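Review: Jastorik two-arm bench kit, after two terms of club use

The Parkmont robotics club bought the Jastorik kit in October to replace a pair of hobby arms that could no longer hold their calibration. We have used it since then for the cloth-handling project that older members enter in the Drolthorpe regional schools competition. This review covers the kit as a teaching tool. It does not cover the leader arms, which we did not buy.

Price and contents

We paid £2182 including delivery. The kit comprises two arms with parallel grippers, base plates, driver boards, power supplies and a bag of fixings. The enclosure and bench top are ours. Printed instructions run to assembly only; everything else is on the supplier's site and some of it refers to an older board revision.

Assembly

Two sessions, with a group of first-years doing most of the bolting. The base plates are stiff and the holes line up. The wrist is the awkward part: the motor housings have to go on in one order, and the manual shows that order on the page after the one where it is needed. Thread lock is not supplied.

Cable routing is left to the user. We ran the cables along the outside of the links and tied them at intervals, with a generous loop at each base. Shorter loops pulled at the wrist connector when the elbow was fully folded.

Cloth task

The competition task is to pick a cloth from the work surface, spread it and fold it in half. Both arms must be gripping it during the spread. 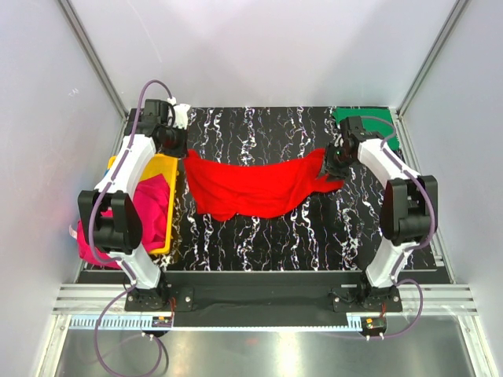 Red cloth held at both ends during the spread stage, with a bin to the left of the work surface.

Grip on thin cotton is good. On anything with a hem, the jaws tend to close on the thick edge and let the single layer beside it slip out. Students cured most of this by approaching the corner at a steeper angle. Repeatability is adequate for folding and poor for anything finer.

The glossy bench top was a mistake on our part. Reflections upset the colour threshold in the students' vision code, and a matt sheet would be the better choice for anyone starting fresh.

Software

The supplied Tagle library is small and readable. Joint limits are set in a text file, which suits teaching. The default log holds 2000 samples and then overwrites the oldest without warning, so one team lost the start of a long run. Error 304 covers both an overheated motor and a loose plug, and telling them apart means checking by hand.

Verdict

Recommended for clubs with an adult who can read a wiring diagram. Clubs wanting something to run on the first evening should look elsewhere. Spare gripper jaws should be ordered with the kit, as delivery on ours took most of a half-term.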